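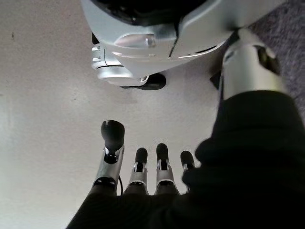 Meltomico é a folha de custos que usamos para planear a compra de robôs de manipulação doméstica, e este ficheiro explica o que está lá dentro e em que colunas convém não acreditar. O orçamento original tinha uma linha chamada "robô". Uma linha só, com um valor redondo e bonito. Depois chegou a altura de orçamentar a mão, com os seus dedos de segmentos prateados e pontas pretas, e a manga de tecido preto que lhe envolve a base, e a folha começou a crescer. A manga, em particular, não constava de nenhuma proposta. Consta agora, na categoria "têxteis", onde faz companhia às capas de sofá.

Versão: 2
Última revisão: 21 de novembro de 2020
Língua dos campos: português, exceto os nomes de peças, que ficam como vieram na fatura
Moeda: euro, sem IVA (ver "Problemas conhecidos")

Ficheiros

compras.csv -- tudo o que foi encomendado, com fornecedor, prazo prometido e prazo real. A diferença entre os dois prazos tem coluna própria e é a mais lida do conjunto.
consumiveis.csv -- pontas de dedo, mangas, braçadeiras, cabos, fita.
sala.csv -- mobiliário e adaptação do espaço.
propostas/ -- orçamentos recebidos da Plilow, da Kristiansen e da Laven, transcritos à mão. As gralhas dos preços são nossas, as das descrições são deles.

Origem dos dados

Os valores de compras.csv vêm de faturas. Os de consumiveis.csv vêm de faturas até fevereiro e de estimativas daí em diante, marcadas com E na coluna "fonte". A Plilow cota os braços e as mãos em separado; a Kristiansen cota o conjunto e trata a mão como acessório; a Laven envia uma proposta em que o transporte aparece duas vezes, com valores diferentes. Ficou registado o maior. Se alguém conseguir o menor, a folha aceita correções.

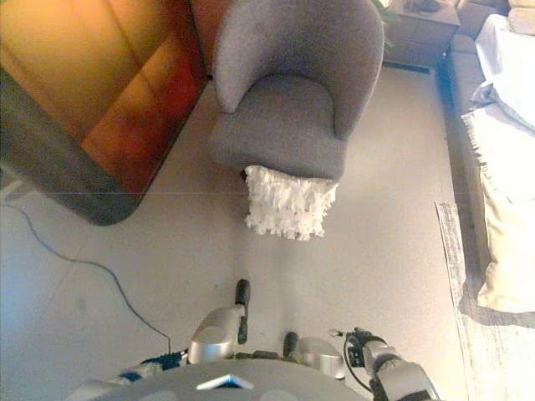
N.º 4

Sala e mobiliário

A sala imita uma sala de estar, e foi aqui que o planeamento inicial falhou com mais convicção. Poltrona cinzenta, sofá cinzento com manta branca, almofada creme, tapete, armário de madeira: tudo isto é equipamento de laboratório para efeitos contabilísticos, por muito que o formulário de aquisição insista em perguntar o número de série da poltrona. Preenchemos com um traço.

O têxtil branco de folhos, pendurado na frente do assento, entrou como "objeto de ensaio, deformável". Prever substituição. Tudo o que tem franjas gasta-se depressa em contacto com garras, e as franjas foram escolhidas precisamente por serem difíceis.

Os cabos no chão vão numa rubrica à parte. Incluir calhas logo na primeira encomenda: compradas depois, pagam portes outra vez, e os portes da Laven já foram comentados.

Como usar a folha

Preencher primeiro sala.csv, por muito que apeteça começar pelo robô. A área livre em frente aos móveis decide o alcance necessário, o alcance decide o braço, e o braço decide quase todo o resto.
Aplicar o fator de consumíveis: 50 euros por semana de ensaios e por mão. Um robô de dois braços paga a dobrar, pormenor que a primeira versão ignorava com grande serenidade.
Reservar 70 por cento do valor da assistência anual à cabeça. A Kristiansen só agenda visitas com este montante pago.
Não apagar linhas. Compras canceladas recebem C e ficam onde estão, como aviso.

Problemas conhecidos

Algumas linhas antigas da Plilow incluem IVA e outras não. Estão assinaladas a partir da segunda versão; para a primeira, boa sorte.
A coluna "vida útil" das pontas de dedo mistura horas e dias. Em correção.
A tomada extra aparece em sala.csv e em compras.csv. Foi comprada uma vez.
O campo "urgente" está a verdadeiro em todas as linhas e por isso não serve para ordenar nada.

Licença e contacto

Uso interno e de parceiros. Pedidos de alteração pela lista do projeto, com fatura anexa -- capturas de ecrã de carrinhos de compras não contam como fatura.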